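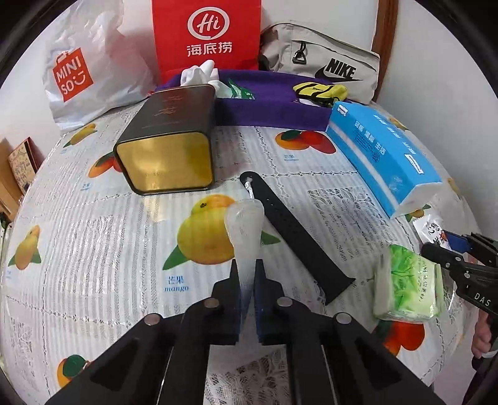

Home Blog Archive About Contact

The table needed clearing by Friday, so I sorted it by material. Metal first: the large rectangular tin with the gold end panel. The lid fits within tolerance and the tin stays. It will hold spare straps and buckles, which until August lived in a drawer at the Fetumstead flat.

Fabric next. The yellow one with black stripes goes back to Tarun Lodhi, folded. Anything white gets a 600 rpm spin – more than that and the seams pull.

The bags took longest. I emptied each one, checked the zips and wiped the linings. The tablecloth comes off last. It is shiny with a lace pattern, and a damp cloth is enough for it.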